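White film on dishes after moving, is it the water?

Duangjai Kaewkla
moved to Sillside in July and everything that air dries gets a chalky film. Glasses worst. Same soap I used at the old place, never had this. Wiped with vinegar and it comes off but its back the next day. Is it hard water or am I using too much soap? I rent so no whole house softener -- landlord said no already.
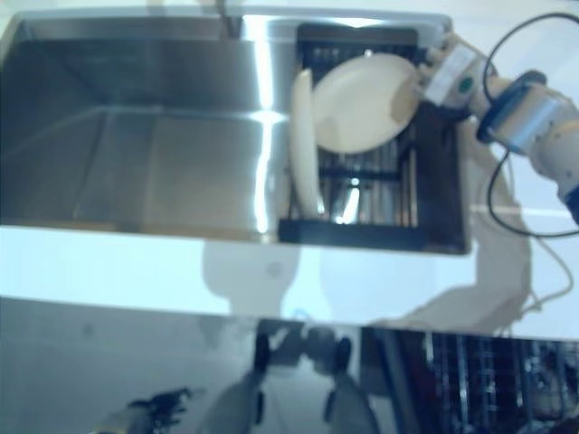
Kitchen sink, rack on the right

Kettle has crust in the bottom too, if that helps. Coffee tastes flat. Don't want to spend a lot.

3 replies

Charoen Kongkaew
Hard water. Crust in the kettle gives it away. Get a pack of test strips from the hardware store, dip one, match the color, done. Then
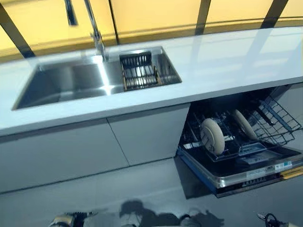
cut your soap in half and rinse hotter. Hard water makes soap scum so more soap = more film. Dry the glasses with a towel, dont let them drip. For the kettle, 2 spoons of citric acid in a full kettle, boil, let sit, dump, rinse twice. Cheap stuff works fine. We're on the Sollinora line and I do it every 3 weeks.

nong_932
same here. gave up, bought darker glasses lol

Itari
Vinegar is ok on glass but don't leave it sitting on stone or on rubber seals. Also call the water company and ask for the hardness number, they have to know it. Mine just read it to me over the phone, took 2 minutes.

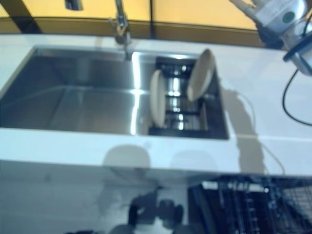

For coffee a filter pitcher helps some, only look for one that says it reduces hardness -- plenty of them just do chlorine. Change the cartridge when it says to. And if your shower head is spraying sideways thats the same problem, bag of vinegar tied around it overnight.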